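By December we had the arms bolted down in the back half of the Lirninthorpe workshop, and I had told everyone they would make me breakfast. One egg! That was the whole dream.

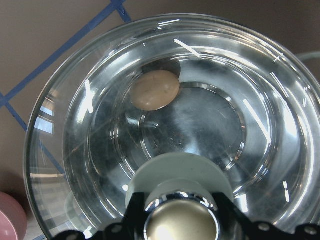
I'd named the program Zilolico, after a cat, and it ran to 2863 lines, most of them apologies to the left arm.

Kimie Wada wanted soft-boiled. I wanted nothing broken.

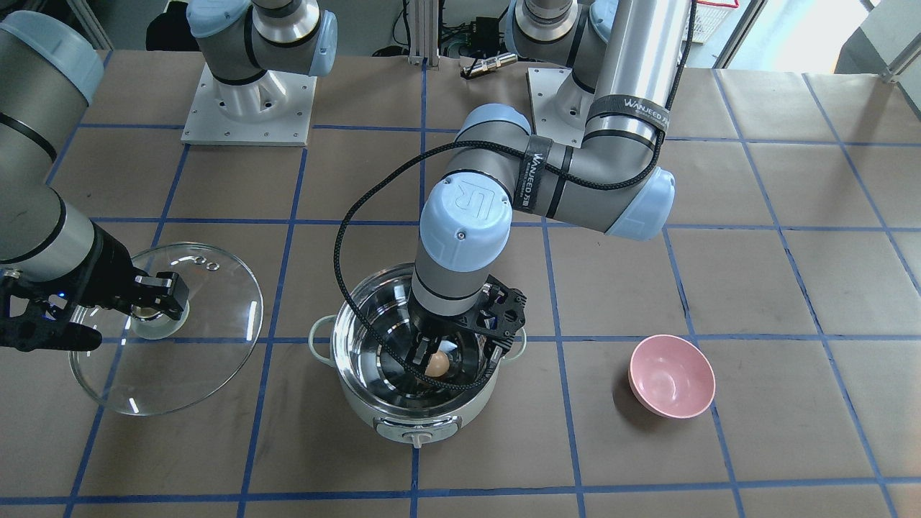 My trouble was always letting go. Closing a gripper is easy, but opening one at the right height took me 4 evenings. With the right arm busy holding the lid and the left one down in the pot with the egg, I stood there holding my own breath (and a sponge).

"Now," I told it, like it could hear.
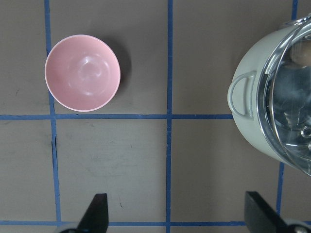
Ryota Ueda asked how long until we could eat, and whether it did toast.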